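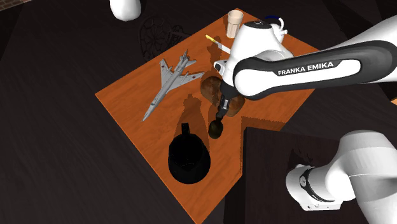
Jianguo Long respondió que el plazo de alegaciones al nuevo reglamento de la biblioteca de Brollau no debía darse por cerrado mientras la tabla de préstamos siguiera sin publicarse íntegra.

16/1/23
Publicado por Secretaría_Brollau

lectora_kaewsai
Suscribo lo anterior. El artículo quinto reduce el préstamo ordinario de cuatro semanas a 3 y remite a un anexo que no figura en el expediente. Solicito que se incorpore antes de someter el texto a aprobación.

Secretaría_Brollau
Se toma nota. El anexo fue remitido a las salas de Lovon y Kaewsai en papel. Se procederá a su difusión por este mismo medio. Conviene recordar que la reducción afecta únicamente a los fondos de consulta frecuente, que suman 536 títulos.

M_Ortells
Discrepo de la lectora. Quienes residimos en Lovon llevamos meses en lista de espera para obras que permanecen en manos de un mismo usuario, renovación tras renovación. La medida me parece proporcionada, y la limitaría además a una sola prórroga.

lectora_kaewsai
Con el debido respeto, la lista de espera se resuelve adquiriendo segundos ejemplares. La partida de compras del ejercicio pasado fue de 2000 euros y se ejecutaron 1560. El remanente podría haberse destinado a ese fin.

M_Ortells
El remanente se comprometió en junio para la encuadernación de la colección local. Consta en el acta.

lectora_kaewsai
Consta la propuesta. La adjudicación no la he visto.

Jianguo Long
Ruego que no se mezclen ambos asuntos. El reglamento puede aprobarse con independencia del presupuesto, siempre que el anexo sea público. En cuanto a las prórrogas, propongo mantener dos para los usuarios de Bamon, cuyo servicio itinerante no pasa todas las semanas. Una sola prórroga los dejaría en la práctica expuestos a sanción.

M_Ortells
Acepto la excepción de Bamon. No la extendería a las demás salas.

Secretaría_Brollau
Se incorpora la propuesta relativa a Bamon como alegación segunda. Las restantes deberán presentarse por escrito, con indicación del artículo afectado y número de carné. El plazo queda ampliado hasta la publicación del anexo.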